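体育 > 场馆动态 > 器材与服务

普罗德斯特德体育馆完成旧网球清点整理 1,597只球分类入库

2025年12月

分享 7 | 评论 7

本馆讯 普罗德斯特德(Prodstead)体育馆日前完成馆内旧网球的集中清点与整理工作。经逐箱核对,登记在册的旧网球共计1,597只,已按使用状况分为三类,分别存放于器材室和北侧走廊储物间。整理结果于周二在馆务例会上通报,新的领用办法自一月起执行。

普罗德斯特德体育馆位于延达里(Jendari)老城区东侧,馆内网球场长期面向周边学校、训练班和散客开放。多年来,各训练班下课后将用球就近放回,有的存入球筐,有的装入布袋,也有部分遗留在看台下方和场边长凳后面。不同时期购入的球混放在一处,新旧程度相差较大,教练在课前往往需要临时挑拣,课后又难以按原样归还。场馆管理部门在秋季器材检查中将上述情况列为需要处理的事项,并安排器材室牵头整理。

整理工作由器材室主管因娜·费多鲁克(Inna Fedoruk)负责。按照工作安排,器材室先将散存于各处的球集中到一层活动室,再逐筐检查、分类、计数、装箱。活动室地面事先铺设帆布,靠墙一侧摆放空箱,靠窗一侧设检查桌。为避免影响日常训练,集中作业安排在上午无课时段进行,前后用时七天。其间各训练班照常上课,所需用球由器材室预先留出。

费多鲁克在通报中介绍,此次清点之前,馆内只有采购记录,没有在用数量的记录。“采购单上写着买了多少筒,但是一筒球开封以后去了哪里,账上看不出来。”她表示,清点的首要目的是弄清家底,其次才是决定哪些球继续使用、哪些球转作他用。

在检查环节,工作人员主要查看毛毡、接缝和弹性三项。毛毡方面,重点看绒面是否均匀,有无大面积脱落、起球或板结;接缝方面,重点看胶条有无开裂、翘起,毛毡边缘是否与胶条分离;弹性方面,则由检查人员将球从桌面高度自然放落,与一只新开封的对照球比较回弹。三项中任何一项存在疑问的,先放入待定箱,由另一名工作人员复看后再行归类。

据介绍,毛毡的颜色不作为分类的主要依据。球在室外场地使用后容易沾上灰尘和泥点,看上去发暗,但绒面和内胆可能仍然完好;也有一些球颜色鲜亮,拿在手里却已明显发软。早期曾有教练按颜色挑球,把稍显暗淡的球全部放到一边,结果器材室积压了不少尚可使用的球。新的分类办法对此作了说明,要求检查人员先用手捏,再看表面,最后作出判断。

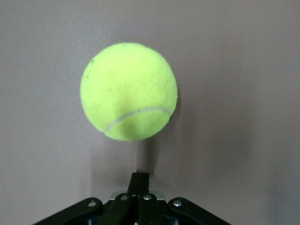 黄绿色网球,毛毡表面可见轻微磨损和小块深色斑点,灰白色接缝呈弧形。

根据检查结果,全部旧球分为三类。第一类为训练用球,绒面基本完整,接缝牢固,回弹与对照球相差不大,供成人班和提高班多球练习使用。第二类为辅助用球,弹性有所下降或绒面磨损较为明显,供少儿班抛接、颠球、步伐练习以及对墙练习使用。第三类为非训练用球,包括接缝开裂、严重变软、绒面大片缺损的球,不再进入球场,另行安排用途。

三类球分别使用不同颜色的标签。标签贴在箱体正面和上盖两处,注明类别、装箱日期和检查人姓氏。器材室未在球体上做标记。费多鲁克解释说,此前有训练班用油性笔在球面上画圈,时间一长笔迹晕开,新旧几代记号叠在一起,反而难以辨认。今后如需区分班级,一律以球袋上的挂牌为准,各班不得在球面书写。

储存条件也作了相应调整。过去一部分球存放在锅炉房隔壁的小间内,冬季温度偏高,夏季又较为潮湿,布袋底部时有霉味。整理后,小间不再存放球类,训练用球和辅助用球统一移入器材室货架,非训练用球存入北侧走廊储物间。货架最下层离地留出空隙,便于清扫和通风。箱子选用侧面带孔的款式,由特拉伊科夫斯基(Trajkovski)仓储用品商店供货,可以叠放,不加盖时也可直接推到场边使用。

器材室同时提出,受潮的球不得直接装箱。遇到雨后用球或者从场边排水沟捡回的球,应先放在网架上摊开晾干,不得堆放在暖气片上。晾干后用软毛刷刷去表面浮土,再送检查桌。刷洗时不使用洗衣粉和漂白用品。此前曾有班级将一袋球放入洗衣机清洗,取出后绒面蓬松,晾了很久内侧仍然发潮,最终只能归入第三类。

馆方在通报中专门说明了接缝检查的做法。检查人员应沿接缝转动球体一周,用指腹轻触胶条两侧,留意有无毛毡翘边。胶条表面积灰、颜色变浅属于正常使用痕迹,不影响归类;胶条断开、能够用指甲挑起的,应归入第三类。球体局部略有凹凸的,应结合弹性判断,手捏后能够迅速恢复且落地不偏的,可列为辅助用球。

对此,训练部教练米里亚娜·德利奇(Mirjana Delić)表示支持。德利奇目前负责少儿班课程,也参与了辅助用球的复看。她说,少儿班对球速要求不高,稍软一些的球反弹较低,初学的孩子更容易跟上,但同一节课上用的球应当尽量接近。“最怕一筐里有的弹得高,有的几乎不弹,孩子刚找到一点感觉,下一只球又变了。”她建议装箱时再把手感相近的球放在一起,该建议已被器材室采纳。

德利奇还提到,课后收球环节需要纳入教学内容。少儿班自整理工作开始后试行新的收球顺序,由学员先沿底线收拢,再向网前集中,最后检查场边长凳和挡网下方。收齐后由当班教练看一遍球筐,发现开裂或明显变软的球随手取出,放入场边的回收桶。试行期间,长凳后面遗留的球明显减少,课间衔接也较以前顺畅。

按照新的领用办法,各训练班应在课前到器材室窗口领取整箱用球,并在登记簿上写明班级、类别和箱号。归还时由教练与窗口值班人员当面核对箱号,不要求逐只清点。如发现箱内球量明显不足,应在登记簿备注栏写明,由器材室于当周安排补足。各班之间不得自行调换用球,确需临时借用的,应由借出和借入两名教练共同签字。

登记簿采用纸质形式,放置在窗口右侧。馆方曾考虑使用瓦盖特(Vargate)场地预订系统中的器材模块进行登记,经试用后认为,课前几分钟内多名教练同时到窗口领球,手写登记更为便捷。系统仍用于场地预订,每周由器材室将登记簿内容汇总录入一次,供采购时查阅。

散客用球的安排同步调整。在前台租用球拍的散客,可以领取一袋辅助用球,使用后连同球拍一并归还。需要用较新的球练习或进行比赛的散客,应自行携带。前台不再出借训练用球。馆方表示,散客遗留在场地上的自带球,当日由前台保管,失主可凭描述领取;逾期无人领取的,交器材室检查后归类。

关于第三类球的去向,通报列出了几种用途。一部分切开十字口后套在活动室和阅览角的桌椅腿上,减少拖动时的声响和对地面的划痕。一部分串成绳球,挂在热身区供学员练习挥拍动作。另有一部分将提供给附近学校的手工课和体育课,由学校书面提出需求,器材室按箱交付。切割工作由器材室完成,学员不得自行操作。

馆方提醒,非训练用球不提供给市民作为宠物玩具。此前有市民多次到前台询问能否领取旧球给家中的狗玩耍。器材室认为,旧球绒面带有场地灰尘,破损后的碎片也有被吞食的可能,馆方无法对此类用途作出保证,因此不予发放。

活动室桌椅的改装已先行开展。器材室选取大小适中、绒面尚存的第三类球,刷净晾干后开口,逐一套入椅腿。改装后,二楼办公室反映楼下搬动桌椅的声音有所减轻。考虑到绒面容易沾附毛发和碎屑,保洁人员在每月大扫除时将球套取下抖净,磨穿的及时更换。阅览角的椅子腿较细,直接套入容易松脱,器材室正在试用小一号的切口。

对于暂时没有明确用途的第三类球,馆方的意见是继续存放,不作一般垃圾处理。毛毡与橡胶粘合较紧,手工拆分费时费力,馆内不具备相应条件。器材室已着手了解可以接收此类物品的回收渠道,有结果后将在公告栏另行通知。储物间设有存量上限,接近上限时暂停接收外来旧球。

在采购方面,馆方拟根据此次清点情况调整新球的购入节奏。以往采购多在学期开始前一次完成,新球集中拆封后同时投入使用,到了学期后段又同时变软,各班用球紧张。今后新球改为分批拆封,未拆封的球筒存放在器材室上层货架,由器材室掌握拆封时间。每批拆封后,从在用的训练用球中换下一批,经检查转为辅助用球,形成固定的更替顺序。

费多鲁克表示,分批拆封的办法对记录的准确性有一定要求。她在例会上请各班教练配合做好登记,特别是在晚间课程结束后,不要因为窗口即将关闭而将球箱留在门外。器材室将晚间窗口时间延后,以便最后一节课的教练办理归还。周末窗口由前台代管,前台工作人员已经熟悉箱号和标签的使用方法。

例会上,有教练提出,提高班进行发球练习时用球量较大,一箱可能不够。器材室答复,提高班可以一次领取两箱,但应在前一日下课前告知窗口。也有教练提出,球箱装满后分量较重,从器材室搬到远端场地不便。馆方已将原先用于搬运折叠椅的平板推车调拨一辆给器材室,放在窗口外侧,供教练领用。推车用后应推回原处,不得停放在消防通道内。

会上还就场边回收桶的位置进行了讨论。原方案将回收桶放在入口处,教练反映下课时人流集中,学员容易将饮料瓶误投入桶内。经商议,回收桶改放在各场地挡网外侧靠近教练凳的位置,桶盖上贴有文字说明。回收桶由器材室在每日闭馆前收取,桶内的球先行晾放,次日上午统一检查。

整理期间,工作人员还在球筐和布袋中发现了一些其他物品,包括护腕、发圈、减震器、钥匙扣和单只手套。上述物品已交前台失物招领处登记,家长和学员可在开放时间前往查看。领取时需说明物品特征。无法确认归属的小件物品,由前台按照失物管理规定处理。

普罗德斯特德体育馆行政办公室表示,球类整理完成后,器材室将继续对跳绳、标志桶和敏捷梯进行检查,但不再设集中作业时段,由值班人员在日常工作中分步完成。羽毛球和乒乓球器材由相应训练班自行管理,暂不纳入此次统一登记范围。

馆方同时提请各训练班注意以下事项:网球使用后应放入原箱,不得与鞋袜、水杯混装;球箱不得作为座椅或垫脚使用;学员不得撕扯球面毛毡;发现标签脱落的球箱,应送回窗口补贴标签后再行使用。对带球离馆的情况,请教练在下课时予以提醒。

有意申请第三类球的学校,可由体育教师或手工课教师向体育馆行政办公室提交书面申请,写明用途、所需箱数和联系人。申请不收取费用,运输由申请单位自行安排。已切口的球与未切口的球分箱存放,申请时应注明。器材室在收到申请后按先后次序办理,库存不足时将告知等候。

社区居民家中如有闲置旧网球,也可在前台开放时间送交。送交前请除去球面胶带、绳索等附着物,受潮或发霉的球请勿送交。前台工作人员收下后放入专用箱,由器材室与馆内旧球按同一标准检查归类。送交的球不予退还,也不折抵场地费用。

新的领用办法全文已张贴在器材室窗口和教练休息室门口,各训练班负责人可向行政办公室索取纸质文本。执行初期如遇问题,请直接与器材室联系,由器材室汇总后在下次馆务例会上研究。

(普罗德斯特德体育馆行政办公室供稿)

标签:网球 | 器材管理 | 旧物利用 | 延达里 | 场馆公告

读者评论(7)

底线老张
早该分一分了。周末散客租的那袋球,软的硬的混在一起,打两下就得换一只。希望一月以后能好一些。

小满妈妈
孩子在少儿班,最近回家一直说要“先收底线再收网前”,连家里的积木都这么收。想问一下,自带的球要不要也放进班里的箱子?

器材室窗口
回复 小满妈妈:您好,学员自带的球请自行保管,不要放入班级球箱,装箱后无法区分。

反手切削
按弹性分类这个办法可以。不过从桌面高度放下来,不同的人看结果会不会不一样?建议在墙上画条线。

二楼常客
活动室的椅子套上球以后是安静多了,就是有一把椅子少套了一条腿,坐着会晃,靠窗第一张桌子旁边那把。

器材室窗口
回复 二楼常客:感谢反映,已记下位置,近日补装。

Lin_手工课
我们学校想申请未切口的,做浮雕球面上色用。绒面脏一点没有关系。请问申请能不能发传真,还是一定要送到办公室?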